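Filed under: Short Fiction / Under 2,000 Words

3rd March
By the Editor at Large, Skuvville Quarterly

The Ferry to Nitulport

My aunt left me her half of a ferry, and for most of a winter I believed this was a figure of speech.

She had lived in Fellby all her life, a town that faces Nitulport across a strip of gray water you could shout over on a calm day, if you had anything to say to Nitulport. Fellby had not had anything to say to Nitulport for a long time. The quarrel went back to 1660, when one of the two towns had lent the other a bell and the other had either returned it or had not. Both towns had a bell. Each said it was theirs. I have heard both of them and would not have crossed the road for either.

The lawyer's letter explained that the ferry had been owned in equal parts by my aunt and a man in Nitulport, and that the division had been made, at the insistence of both, down the middle of the deck. There was a painted line. My aunt's half was the port side going out and the starboard side coming home, depending on whether the boat had been turned around, and there was a file on that question as thick as a ham.

I took the bus up from Skuvville with one bag. I was between jobs, in the sense that there had been one and I was hoping for another. I figured I would look at the boat, sell my half to the man across the water, and be home by the end of the week with enough money to get my teeth fixed.

The boat was tied up at the foot of the main street. She was called the Koller on my side. I walked out along the pier and leaned over to look at the other side, where she was called something else, but it had been painted over several times and all I could make out was a K, so perhaps they had agreed on that much.

My aunt's house was the last one before the pier. She had left it tidy, with a note on the kitchen table telling me how to light the stove and which neighbors were not to be believed. It covered most of the street. Under the note was the key to the wheelhouse, and under the key was a second note which said that the key only worked in the mornings.

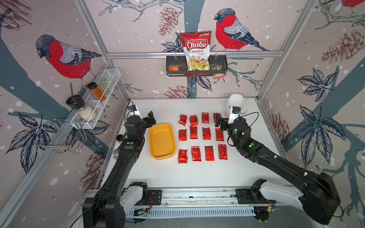
I thought she was being funny. She was not a funny woman, but people change toward the end. I tried the key that afternoon and it would not turn. I tried it with oil. I tried it with language. In the morning it opened like a cupboard, and I found, screwed to the inside of the door, the agreement. Fellby had the wheelhouse until noon. Nitulport had it from noon until dark. There were two locks, and at noon somebody was supposed to throw a bolt. My aunt had apparently gone on throwing it every day, long after the ferry stopped running, and the man from Nitulport had gone on rowing over to unlock his side and sit there until sundown, not going anywhere, because it was his turn.

I had this from the woman at the bakery, who was on my aunt's list, so I took it with caution. She also told me they had never spoken. In the winter my aunt would leave a thermos of soup in the wheelhouse at noon. In the summer she would find a bag of plums there in the morning. This was not considered speaking.

"Was there something between them?" I asked.

"The line," said the woman at the bakery, and charged me extra for the bag.

I waited for him at noon. I had put on a clean shirt and practiced my offer. What came across was a rowboat with an old man in it, rowing badly, with his back to me, the way you have to. It took him a long while. I had time to go over the offer and lower it. When he got to the ladder he looked up and said, to the boat and not to me, that the bolt had been late.

I said I was sorry. I said I was the nephew.

He said to the boat that he had heard there was a nephew.

We went on that way. He would not step over the line and he would not have me step over it, so I stood on my half of the deck with my hands in my pockets and he sat in the wheelhouse with the door open, and I sold him my half of the ferry as hard as I could for most of an afternoon. I told him he'd own the whole thing. He could paint out the line. He could come in the mornings if he wanted. He could sail her home to Nitulport and never look at Fellby again.

At sundown he locked his lock and asked the boat what he would want with mornings.

I should have gone home then. There was a bus. But the bus left in the morning, and in the morning I had the wheelhouse, and it seemed a waste. It was warm in there once the sun came up. The seat had been mended with a piece of carpet I remembered from my aunt's hall. I read the file on port and starboard, which had more plot than I expected. In one letter my aunt accused Nitulport of leaning. In the reply Nitulport denied leaning but enclosed a drawing.

At noon I threw the bolt, on time, and left a thermos of soup. It was not good soup. I had found the recipe in a drawer and my aunt's handwriting was such that I couldn't tell the carrots from the cloves, so I split the difference.

The thermos came back rinsed. Beside it was a paper with a single word on it, which was "Cloves," and I didn't know whether that was a complaint or a correction. I left them out the next day. I got no paper, and took that for praise.

So it went for most of the month. I wrote to my landlord. I wrote to my dentist. The bakery stopped charging me for the bag, and I understood that I had been moved from one list to another. People in Fellby began to tell me things about Nitulport. They said you couldn't get a decent loaf there, and the streets ran uphill both ways, and the children were taught to swim facing Fellby so they could keep an eye on it. I asked how many of them had been over. They all knew somebody whose father had.

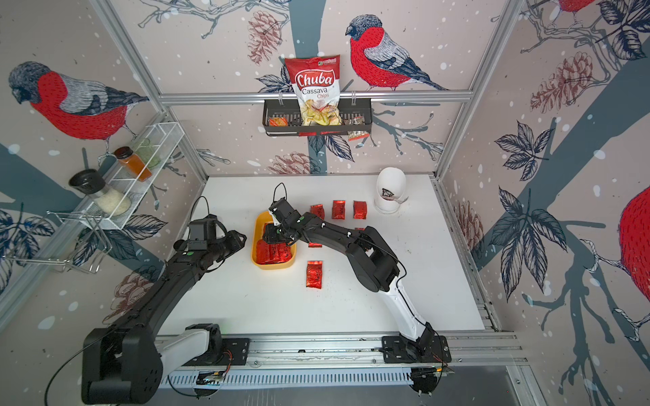
The man at the post office, it was generally agreed, knew more than most, and he said that I had the whole business backward. According to him the boat had never been any good. It had gone across for years with a hole in it, and my aunt bailed on her side and the other one bailed on his, and if either of them had stopped she'd have gone down in the middle. "You couldn't sell half of that," he said. "You'd have to sell the other fellow along with it." Then he weighed my letter to the dentist and told me it was over.

I looked for the hole. I found it under a hatch that straddled the line, which meant that I could lift my edge of the hatch and no more. There was a plug in it made of tar and what looked like a man's wool sock. There was a second sock next to the first, smaller and darned in green. My aunt darned in green. I put my edge of the hatch back down.

That noon I didn't go back to the house. I threw the bolt and stayed out on the deck, on my half, and when he had gotten himself up the ladder and into his seat I asked the boat whether she could still make it across.

He took the lid off the soup and smelled it. He told the boat that she could if somebody bailed.

I said to the boat that I had the morning free, as it happened, every morning, but that the trouble was he had the afternoons, and going over and coming back would take us past noon. Somebody would have to be in the wheelhouse on the wrong side of the bolt.

He thought about this until the soup was gone. It was a serious point. You could see him turning it over for precedent. Finally he said to the boat that if she left Fellby at the right moment, then noon would come in the middle of the water, which belonged to neither party, and the wheel could be handed over there. He had written to my aunt to propose this. She had written back that she would think about it in April. He didn't say which April, and I'd read the whole file by then and hadn't seen the letter, so I suppose she kept it somewhere else.

The next morning he rowed over early, for the first time in his life as far as anyone knew, and sat on his half of the deck with a bucket between his feet. Half of Fellby had come down to the pier to say it wouldn't work. The engine took its time. I steered, having never steered anything, and he bailed, and every so often he told the boat to go a little left, and the boat passed it along to me.

We came up to the middle ahead of schedule and had to wait there for noon, with the engine idling and the water coming in over the socks. I bailed my side. He bailed his. Behind us Fellby started ringing its bell, and a moment after that Nitulport started ringing the other one, six seconds apart, so that there was some doubt about when it was noon.

He put down his bucket, and I took my hands off the wheel, and we stood there waiting for one of them to stop.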